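March, after lunch. Folding table, shirts again.

Humaira Yousafzai wants the Holtora fold (face down, sleeves in, 2 turns) as our standard. I'm not convinced. It looks neat on paper, but the green cover wrinkles and every crease in it ends up under the shirt. She says 6 passes will settle it – I'd want 12 before I believed anything.

Also doubtful about keeping phones and papers on the same table as the clothes. Clear a strip first, then fold. Cables too.

Nothing decided on the washing machine. I'd still like the jars and cups off the top before anyone runs it.
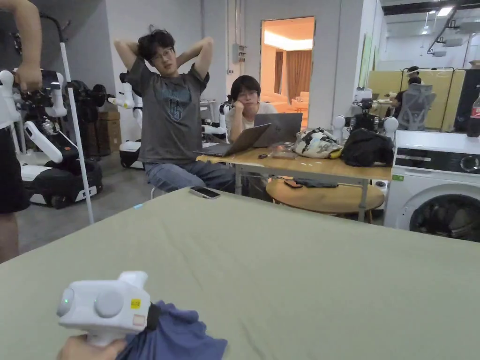
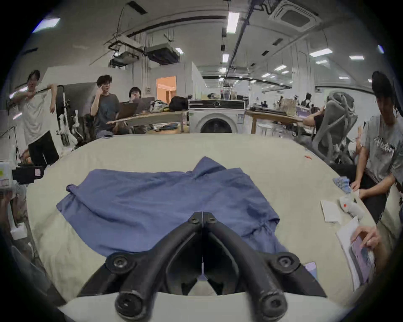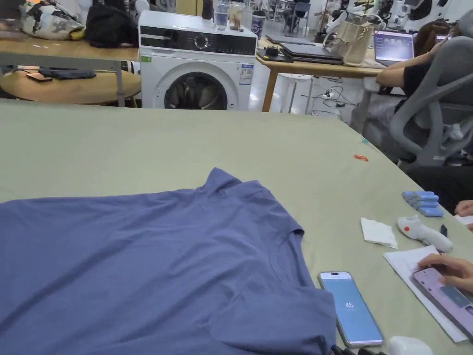
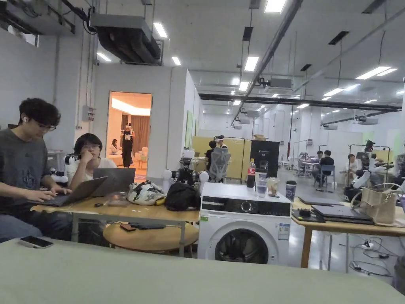 Last one: washing machine, jar and cups still on top.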